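2022-09-10
Notebook, Kado cell, tower disassembly and reassembly by teleop

Picking up from the last entry. The leader arm has its new springs and the wrist no longer sags when I let go of it, so I went back to recording. The plan for today was the processor task only, then the memory if there was time. There was not much time.

Setup is as before. Tower on its side on the slotted table, fixture plate to the left of it, arm coming in from the far side. The task in words: take the CPU from its holder on the plate, carry it over the near rail, line it up with the open socket, set it down, release, back away. Lowering the bracket is a separate task and gets its own set. We tried doing both in one recording in the spring and the policy kept mixing up the two approaches to the socket. 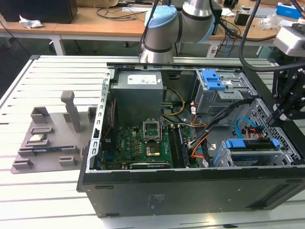

First block was 84 demonstrations, all by remote control. I kept 80. Of the four I threw out, two were my own hesitation over the socket (long hover, then a correction in the wrong direction), one was a dropped part, and one had a gap in the joint log that I only found afterward. The gap looks like the same fault we had with the Witia driver before the update. Leaving the file in the rejects folder in case anyone wants to look at it.

Notes on the way of moving, for whoever takes the next block:

Come down over the holder with the fingers already at their pick width. If you close on the way down the part gets nudged and sits crooked.
Lift straight up before you go sideways. The holder walls are low but the part will catch on them.
Pause once, above the socket, and make it the same height every time. I used the top of the power supply as my eye line.
Do your rotation at that pause. Small turns near the pins made my worst recordings.
Let go first, then count one, then lift.

I also did a short block by hand guiding, with the arm in gravity compensation and me holding it at the forearm. It is faster per demonstration and the paths are smoother. The trouble is that my arm and sleeve end up in the overhead view, and the trained policy will never see an arm and sleeve there. I can use these for the motion but I would not put them in with the camera data. Hand guiding also gives me a better feel for contact at the socket than the leader does. The force feedback on the Rana leader is too soft to tell a seated part from one resting on the edge of the frame.

Gripper pads: changed them after the first block. The old ones had gone shiny and the part slid a little on every lift. I should have changed them before starting. The pad change moved the tool point by a small amount and I reran the calibration, so the first and second blocks have different calibration files. This is in the header of each recording, but please check it before merging.

Second block was with small changes in tower position. I slid the case a few millimeters between recordings and turned it slightly every fifth one. With both blocks and the older ones I count 119 good demonstrations for the processor task. Manaritz asked for 2,000 steps of fine-tuning before we judge anything, and I started that run before lunch on the recordings I had by then. The loss looks ordinary. I have not put it on the arm yet.

Drive work comes next. The caddy is a much bigger object and easier to grip, but it has to go in straight along its whole length, and from the leader I find it hard to judge tilt. I am thinking of adding a second small screen beside the operator with only the wrist view on it. Right now I lean over to look at the bay directly, and then my demonstrations depend on something the robot can't see from its cameras.

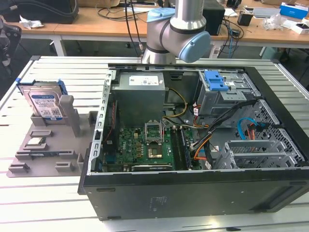
Should failed grasps be cut out of a recording if the operator recovers and finishes the task?

Leave them in when the recovery is clean and starts within a couple of seconds. The policy needs to see what to do after a miss, and in our older sets it simply froze. Cut the whole recording if the part ended up somewhere the arm could not reach, or if a person put it back.

To do:
Load the checkpoint and try it at low speed, hand on the stop.
Print spare pads, softer material.
Ask Witia about the log gap.
Write the tilt limit for the caddy into the task sheet.
Leader springs to be checked again in October.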